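Plustton
@plustton
30 October 2023

1/ Notes on takeaway cup lids, straws and the hole between them. I run the coffee point on our floor and reorder the consumables, so this is a thread about fit.

2/ Our old supplier was Drunus. Flat lids, cross-cut slot in the middle, sleeve of 75. Any straw went in. The slot also leaked if you walked faster than a stroll, and the complaints went to me.

3/ In December we moved to Quispe. Domed lid, sip opening near the rim, no cross-cut. Leaks dropped to almost none. Iced coffee drinkers then found they had nowhere sensible to put a straw.

4/ The sip opening on the Quispe lid is an oval. Short axis is slightly under the diameter of a standard paper straw. You can force it. The straw ovals too, and after 15 minutes in liquid the pinched section goes soft and folds.

5/ Plastic straws hold their shape but we don't stock them. PLA straws are a workable middle: stiffer than paper, less wall thickness, smooth outside. They pass through the oval with light pressure.

6/ Straw length. A straw for a domed lid has to clear the dome as well as the cup. Our old ones left a stub too short to drink from on the large size. Buy long and accept that it leans.

7/ Lean matters more than I expected. A long straw through an off-center opening wants to rest on the far wall of the cup. With a full cup that's fine. With an empty paper cup the top weight is enough to tip it if someone knocks the table.

8/ Case quantities, for anyone doing the same sums. Lids come 1344 to a case, which doesn't divide evenly by our straw boxes or our cup sleeves. I gave up on matching them and reorder each line when it hits its own mark on the shelf.

9/ My mark for lids is 70. Below that a busy morning clears the shelf before the delivery does anything useful.
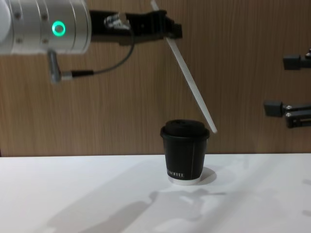
10/ Insertion angle is the part people get wrong. Coming in on a slant, the tip meets the raised rim before it meets the opening, and pushing harder from there only bends the straw or shifts the cup. The long white one by the black cup is at the sort of slant I mean, with its lower end just off the lid near the rim. Bring the straw upright over the opening first, then lower it. Hold the cup by the body while you do it, not by the lid.

11/ Seat the lid before the straw goes in. Press around the full edge until it stops clicking. A lid that is only seated on one side will pop when the straw pushes down on the other.

12/ I tried a sample pack from Zurnimden with a separate round straw hole and a plug. Good hole. The plugs end up on the floor. Not ordering.

13/ Current setup: Quispe domed lids for hot, Drunus flat lids kept back for iced, long PLA straws in the drawer under the machine. Two lid types on one shelf, so the stacks are labeled on the front edge.

14/ Still looking for a domed lid with a cross-cut in the same rim size. If you stock one, reply with the rim diameter in millimeters. "Fits most cups" is no use to me.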